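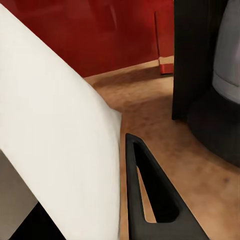

Clolus: a small dataset of car listings and spec sheets

Hi, and thanks for stopping by. Clolus is my collection of used car listings matched up with the factory spec sheets for the same cars. I started it when I was shopping for a small hatchback and got fed up with ads that called every trim level "fully loaded." I wanted to know what the car had when it left the factory, and then I wanted to know that for all the other cars too, and, well, you can see where my evenings went.

There are 2490 rows in the current release. Each row is one car, with the text of its ad on one side and the cleaned-up specs on the other.

What's in a row

id: a short string, stable between releases. If a row gets dropped, its id never comes back.
ad_text: the seller's own words, with phone numbers, emails and plates taken out. I left the spelling alone (there are some truly wonderful versions of "catalytic converter" in there).
model_year: four digits. Watch out, this is the model year and sellers love to give the registration year.
body: hatchback, sedan, wagon, coupe, van, pickup or other.
fuel: gas, diesel, hybrid, electric, or unknown.
gearbox: manual, automatic, cvt, or unknown. I keep CVTs apart, and I know some of you would lump them in with the automatics. Easy enough to merge them on your end!
curb_weight_kg: from the spec sheet, never from the ad.
power_kw: same deal. I store kilowatts only. The conversion to horsepower is in the helper script, and it asks which horsepower you mean, so please read the prompt.
odometer_km: from the ad. Miles are converted and rounded to the nearest 100.
trim_match: exact, likely, or guess. More on this one further down.

Files

clolus_main.csv is the whole thing. clolus_small.csv is 80 rows I picked by hand so you can try your code without waiting on anything. specs_raw is a folder with the spec sheets as plain text, one file per model and year, and it's messy on purpose. The helper script is called ludus_join.py, named after Ludus, an older project of mine that it got copied out of. I keep meaning to rename it.

Getting started

You need Python and pandas. Put everything in one folder, run the join script with the small file first, and look at the output before you move on to the big one. If the script complains about encoding, open the file as UTF-8 and tell your spreadsheet program to keep its hands off the id column (mine turned a few of them into dates and I lost a whole Saturday-sized chunk of work over it).

How the ads were collected

Everything came from sellers and small dealers who sent me their listings through a form, with a box to tick saying the text could be shared. I didn't scrape anything. That keeps the set small and also kind of lopsided: lots of compact cars, lots of family wagons, hardly any trucks. The form opened in September and I closed it once the same dealers started sending in the same cars with a new price.

About trim_match

This was the hard part, so bear with me. An ad will say something like "sport package, nice wheels," and the spec sheet will list three different things that could be the sport package. When the ad gave a full trim name that was on the sheet, I marked it exact. When two or more details pointed at the same trim, I marked it likely. Everything else is a guess, and I mean guess. If you're training anything that cares about equipment, drop those rows. If you only want weight and power, most guesses are fine, but check the wagons, where the towing package can change the weight quite a bit.

Known problems

Hybrids are a headache. Some spec sheets give engine power alone and some give the combined figure. I went with combined wherever I could find it, and there's a column called power_note that says "engine only" for the rest.

Sellers mix up all-wheel drive and four-wheel drive constantly, so I pulled the drivetrain column out completely in version 2. Version 1 still has it if you really want it. I wouldn't.

Prices aren't included. They came in different currencies and different months, and I couldn't find a way to make them comparable that I was happy with.

Very cheap cars with an odometer reading under 2000 km are almost always typing mistakes. I left them in and set odometer_flag to 1.

What people have used it for

A friend built a search tool named Fotari on top of it, where you type in what you want in plain words and get back cars that fit. Ko is my own little thing, a command-line toy that reads an ad and tells you which claims the spec sheet doesn't back up. It's slow and a bit grumpy, but I used it when I bought my hatchback and it caught a missing spare tire!

Please don't use Clolus to figure out what a car is worth or whether it's safe. There's no accident history in here and no inspection data at all.

License and fixes

The spec columns and my notes are free to use for anything, with credit. The ad text is for research and hobby use only, as that's what the sellers agreed to. If you spot a wrong row, open an issue with the id and a line about what's off. I go through them in batches, usually late, after 10 pm, so replies can be short.

Next on my list is a tire size column. The spec sheets have it for nearly every car, but the formats are all over the place and I've only got the hatchbacks done so far.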